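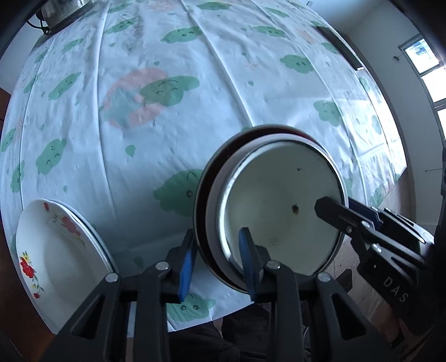

Open afternoon at the Radov workshop

Members who signed up for the January visit met at the Radov building in Flarinport at two o'clock. Places had been limited because the demonstration room is small, and the group was split in two. One half started with the talk upstairs while the other went straight to the tables, and after tea we changed over.

Radov works on teaching robots to do household jobs. The part we saw was the collecting of examples. A person holds a gripper in each hand and does an ordinary task with it, such as stacking dishes or moving them from one place to another. The gripper has a camera on it, and the recording shows what the jaws did and where they went. No robot arm is needed at this stage. The recordings are used later to train one.

The task on the day was crockery and pans. The staff use old kitchen things for this, bought second-hand or brought from home, and they said that marks and scuffs do no harm. A set of matching new plates would be less use to them. A shallow enamel bowl with a thin dark rim was one of the pieces being handled, and there were plates with painted flowers on them too. The table had a cheerful cloth on it, printed with green smiling clouds. Someone asked whether the pattern confused the system. The answer was that homes have patterned cloths in them, so the recordings should as well.

The grippers are black, with two fingers that close towards each other. Each finger has a ridged blue rubber pad on the inside. We were told the pads do most of the work with enamel and china, and that they are the part that wears out first. Radov keeps a drawer of spares and changes them when the ridges go smooth.

After the staff had shown us, visitors were allowed to try. It is harder than it looks. You cannot feel the dish through the handle in the way you would with your fingers, and most of us squeezed too hard to begin with. Picking up a single plate was manageable. Taking hold of several rims together was another matter, as the pieces like to slide over each other and you have to bring both hands in from different sides. The advice was to go slowly, take hold of the rim and lift only when everything had stopped moving. Two cups were lost during our half of the afternoon. We have offered to replace them.

The talk upstairs covered the numbers. The present kitchen set, which Radov calls Hayes, has a target of 800 recordings. When we visited, 494 had been made, and 317 of those had been checked and passed. Checking takes longer than recording. A recording is thrown out if the camera was covered for too long or if the person stopped halfway through the task. There was also a short film of a robot arm trained on an earlier set. It put a bowl on a shelf, slowly, and dropped the next one.

Questions went on until nearly five. Several members wanted to know when such a machine might be sold, and the speaker would not give a date. There were also questions about pay for the people who do the recording (they are paid by the hour) and about filming in private homes, which Radov does not do at present.

The total number of visitors across all the open afternoons this winter was 80, and Radov has said it will hold more in the spring. The building has a lift. Parking is difficult, and the bus from Jekonham stops outside the door.

Members who would like to go on the spring visit should add their names to the list at the next meeting. Please say whether you would need the earlier or the later group, and wear flat shoes, as the demonstration room has cables across the floor.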